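Section 4. Preparing Artwork Files for the Flindness Gallery Display

This section explains how to load digital artwork onto the Flindness display panel for public exhibition. Read all steps before switching on the panel.

1. Save each artwork as a flat file at a resolution of 300 dots per inch. Layered files will not open.

2. Copy the files to the supplied memory card. The card holds up to 206 works. File names may not exceed 31 characters.

3. Insert the card in the side slot and select Exhibition from the main menu.

4. Enter the artist, title and year for each work. The caption appears under the artwork for 16 seconds and then fades.

Note: Captions entered on a Droner controller must be saved before the card is removed.

5. Select Preview and check each work at normal viewing distance.

Caution: Do not remove the card while the green light is flashing. Files may be lost.

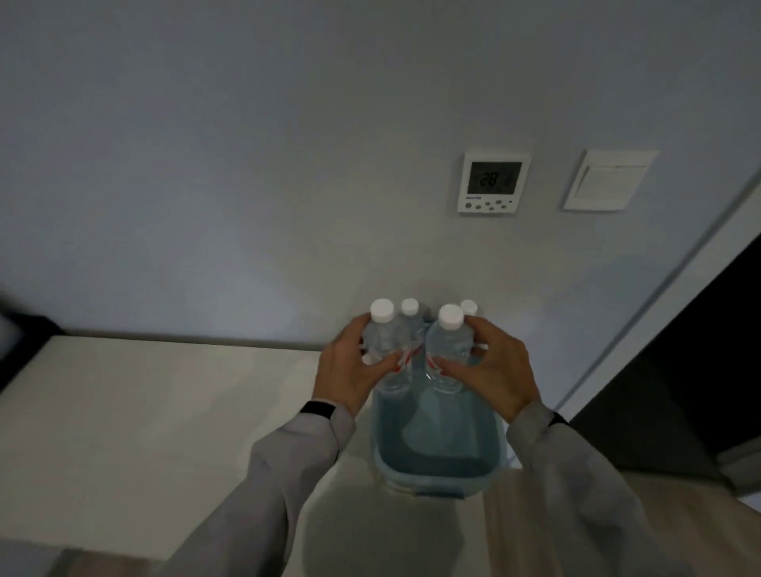
Color settings should be checked in the room where the panel will hang. Choose Jellberg mode for photographs and Uysal mode for paintings and prints. Use a test picture that contains pale, plain areas as well as strong color. A gray wall, a cream tabletop and a blue-teal container are suitable, and clear plastic bottles will show whether fine highlights are being lost. If the grays take on a pink or green tint, return to step 5 and adjust Color Balance one level at a time.

6. Select Lock Settings before the exhibition opens to visitors.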